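Tips for teaching by hand, packing table

Quick ones from the Grumgate bench, more when I get time.

Before you start
Tape down the cable. Slack on your reaching side, or it tugs mid-grab and the take is junk. Keep the marker cubes facing up, sleeves and hair off them.

Bags in boxes
Press the plastic down first, then pinch. Slow. Pinching straight away just slides, we lost nearly 100 takes that way. One gripper in the box, other one back and low, out of the way untill you need it. 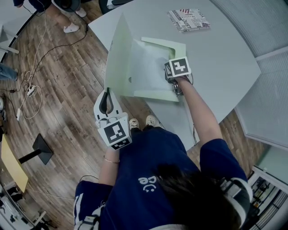 Between takes
Fold the box diferently every time. Wipe the finger tips every 11 takes or so. Bad take? Delete it right then, you wont remember later.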